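Chapter 5
Laying Out a Parts Sorting Table

5.1 Scope

A sorting table is the flat surface on which mixed parts are set down, sorted by kind and passed on. The chapter covers its surface, its lane markings, its supports and the floor beneath it. Shelving and wheeled racks are treated in Chapter 4.

Loose parts differ from boxed goods in two respects. They seldom have a flat base, and their outlines are irregular. A curved trim panel touches the table at a few points only, and a hub cap laid near an edge can extend past it. The layout must allow for both.

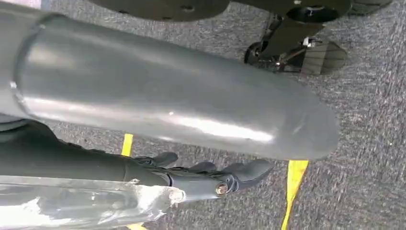 The first decision concerns the surface. Stainless steel resists scratches and can be wiped clean, but it reflects overhead lighting, and light-colored parts are harder to pick out against the glare. A brushed finish reduces the effect without removing it. Painted surfaces avoid glare and wear through at the edges.

Lanes are marked with adhesive tape in a color that contrasts with both the surface and the parts. Yellow is the usual choice on steel. Lanes should meet at right angles, and each enclosed square should be left bare so that a part set down inside it is read as belonging to that square. Tape is replaced when the corners lift - not before. 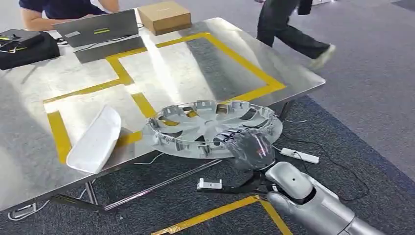 5.2 PARTS WITH CLIPS AND RIMS

Wheel covers, trim strips and similar plastic parts carry mounting clips that break under side loads. Such parts are lifted by the rim, never by a single clip or spoke. A part that overhangs the table edge is moved inward before the next one is set down. In the Heneo trial, 3,000 parts were sorted on a table with a clear margin along each side, and the margin was kept for the later Kosen layout.

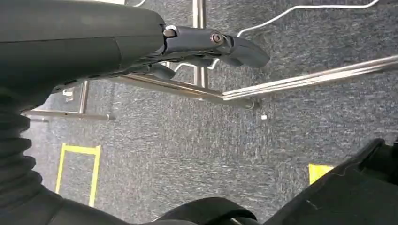
Piroska Kerekes objects that a clear margin wastes surface on a small table, and would sooner fit a raised lip. The objection holds for small fasteners. For long panels a lip creates a second contact point and tips the part, so the margin is retained in this chapter.

5.3 Floor and Supports

Low-pile carpet is acceptable under a sorting table. It softens the fall of dropped parts, but small clips are hard to find in a speckled pattern. Table feet settle into the pile, and the surface should be checked with a level after loading and again the next day.
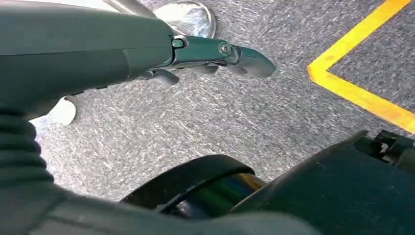 Zsolt Fodor

Readers who have used the Bognár method will notice that supports are discussed here after the surface. The order follows the work as it is done on site: the surface fixes the load, and the load fixes the spacing of the feet. Section 5.4 gives the procedure for leveling.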